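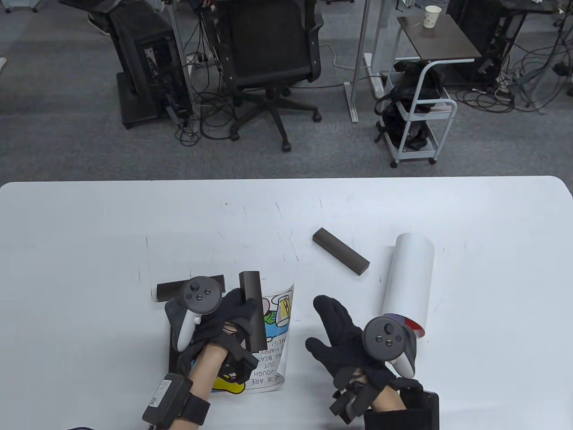
Controller slides on the back of my glove – how do I keep it put?
Posted by Javbridge61, October 17, 2023

I'm building a glove rig at our shared workshop so I can steer a small gripper by hand, and I love it already! The trouble is tracking. I strap a VR controller to the back of each glove, and after 28 minutes of practice the virtual hand points a few degrees away from my real one. What are you all using to hold yours still?

Sabina Jayawardena
Oh, this is such a fun build! Mine drifted too until I printed a wider base for the controller and ran a second strap across the palm. Snug it up, make a fist, then snug it again. I also practice on plain blocks and a paper tube before anything harder – blocks are great for wrist angle and the tube teaches you a light squeeze.

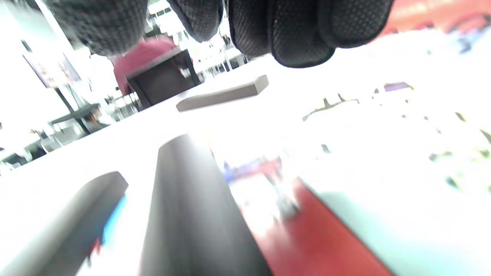 How often should I recalibrate?
Every time you take a glove off, and again whenever the strap gets moved.

Flunach
Velcro. Lots of it. Mine has held for 80 sessions.

Starnell
Velcro stretches, so I'd go with Sabina's base. Also check your wrist cable! If it's short, it tugs the whole unit when you reach. Leave a loop of slack and tape it at the elbow. Fixed mine in one evening and I was grinning the whole time.
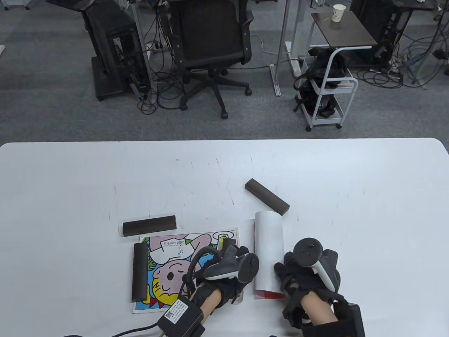

Blocks, card and paper roll on the practice table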